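The Clerk of Plistura

I ran for town clerk because the last one moved to be near her grandkids and my sister filled out the form for me as a birthday joke. I was the only name on the ballot. I won with 150 votes and a write-in for somebody's horse, and I bought a blazer, and for two years the hardest thing I did was dog licenses.

Then came the county question.

If you're not from here, Plistura sits right on the Norkurero River, six hundred people and a gas station, and on paper we belong to Adlow County. We always have. But the courthouse in Adlow is over the ridge, and when the ridge road closes for snow you can't get a deed recorded or a marriage license or a plow. Forsyth County is across the bridge. You can see it from my kitchen. People have been saying "we ought to just be in Forsyth" since before I was born, the way you say you ought to take up swimming.

Only this time somebody looked it up, and there was a way to do it. You needed a petition and a vote in the town, and then both counties had to sign off. The petition went around at the diner taped to a clipboard, and by the time it got to me it had gravy on it and enough names. So I set a date in February, which is a terrible month for a vote, but the statute gave me a window and the window was February.

I want to say I was neutral. I was supposed to be neutral! I had a whole speech about it that I gave at the diner and at the post office and once to a man who had only stopped to ask about the restroom. The truth is that I had wanted Forsyth since I was nine, when my dad broke his hip on the ice and the ambulance came over from Adlow because that was the rule, and it took as long as it took. So I kept my mouth shut and I wore the blazer and I counted out ballots into stacks of fifty while my sister told me I had the face of a person hiding a cake.

Forsyth sent a man over to talk to us. He had a very nice slide show. He told us that joining a county with a budget like theirs would bring our road money up by $4,000 a year, and he paused there for the gasp, and I think he was surprised when what he got was an old lady asking if that was per mile. It was not per mile.

Adlow sent a letter.

The thing about a small vote is that it gets into everything. My hairdresser was for staying and she cut my bangs crooked, and I have never been able to prove anything. The two brothers who run the gas station stopped speaking and put up opposite signs, one on each pump, so you had to pick. I drove on a quarter tank for a week. A lady from church brought me a casserole with a note that said "No strings!" and I lay awake thinking about what kind of strings there would have been.

The day itself was gray and windy. We vote in the back of the town hall, in the room with the shelves, because the front room has the bad floor. I had the box and the roll and two poll workers, one for each side, who had agreed to sit at the same table as long as they could each bring their own thermos. People came in stamping and went out again. Nobody lingered much. At eight at night I locked the door and we dumped the box out.

You've already guessed it, probably. 77 to leave and 77 to stay.

We did it over. Then we traded stacks and did it over again. The stay lady took her glasses off and cleaned them, and the leave man said a word I won't put down, and after that it got very quiet and I could hear the furnace.

A tie means the question fails. That's what the book says, and I had the book open in front of me. All I had to do was write two numbers on a sheet of paper and sign it, and we could all go home to supper still in Adlow County. I had the pen in my hand. And I thought, well, let me just check the mail ones against the log one more time. I told myself that was diligence. You can decide for yourself what it was.

There were nineteen on the log and I had eighteen envelopes.

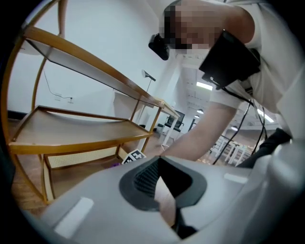 Reaching down under the shelves.

It took us twenty minutes to find it. I'd stacked the mail ones on the bottom shelf three days before, next to the extension cords, and one had slid off the back and gone down against the baseboard with the dust and a dead moth and a pencil from a bank that closed when I was in high school. I got down flat on my stomach in my good blazer. The leave man held the flashlight. The stay lady stood over both of us and said, every so often, "I'm watching," and I said, "I know you are."

It was a proper envelope. Stamped in, signed on the flap, signature matched the card. It had come in on time, in my own handwriting, with my own initials, which I make like a bird falling over. There was nothing on earth wrong with it except that I had lost it behind a shelf.

So there we were, the three of us around a table at nine at night with one envelope.

I'd like to tell you what I felt and I'm not sure I can. Part of me was so happy! I thought, that's it, there's one more, it's going to be leave, of course it is. And then right behind that I thought about my dad, and about how if it came out leave then everybody on the other side would say the clerk found a ballot under the furniture. And they'd be right. I would say it too. I'd be the first one saying it, over at the pump.

The stay lady said we should put it back. She didn't say it mean. She said, "We could all three of us just be tired." And the leave man, who stood to win by it, looked at the floor for a long time, and I saw that he was thinking about it too. He has to live next to people. They both do. So do I.

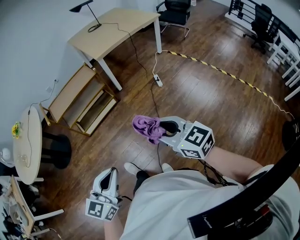 I said I had to open it. I said it in kind of a squeaky voice. I said whoever it was had walked down to the mailbox in the cold, or asked somebody to walk it down for them, and I'd signed for it. I think I also said something about democracy, and the stay lady told me not to get fancy.

You have to take the inner envelope out and shuffle it in with the others so you don't know whose it is, but there weren't any others left to shuffle. That bothered me more than anything. I turned the outside one face down and slid it across the table and asked them both to forget the name, and they both said what name, and I could have kissed them.

Then I opened it.

It was stay.

The leave man laughed, just one big breath of a laugh, and put his hand over his eyes. The stay lady did not laugh or cheer or anything. She reached over and poured him some coffee out of her thermos into the lid of his. I wrote down 77 and then 78 and I signed it with the falling-over bird, and they signed under me, and I wrote up a page and a half on exactly where I'd found the envelope and how, with a drawing of the shelf. The drawing was bad. I attached it anyway.

I called it in to Adlow in the morning. The woman who answered said, "Which town?" and I spelled it for her. She asked if there was anything unusual to report and I said yes ma'am, a page and a half, and she said to fax it, and then she said the fax was down.

So I drove it over. The ridge road was open, one lane, with a man at each end holding a sign, and it was prettier than I remembered, all the trees loaded up white and the river way down at the bottom. I sat there with the heater on waiting for my turn to go. I was mad, and I was going to be mad for a while, and I had the envelope on the passenger seat with the seat belt around it.

I still don't know whose it was. I mean, I know, I had the name in my hand, but I've worked very hard at it and most days now I can go right past her porch and only wave. She waves back. She has a Forsyth High sweatshirt she gardens in, from a grandson I guess, and I don't ask.

My sister says I should run again. The form is on my refrigerator under the pizza magnet. They've got another petition started at the diner, a cleaner one this time, in a plastic sleeve, and the man from the left-hand pump asked me yesterday if I'd thought about moving those shelves. I told him I'd already put tape along the back.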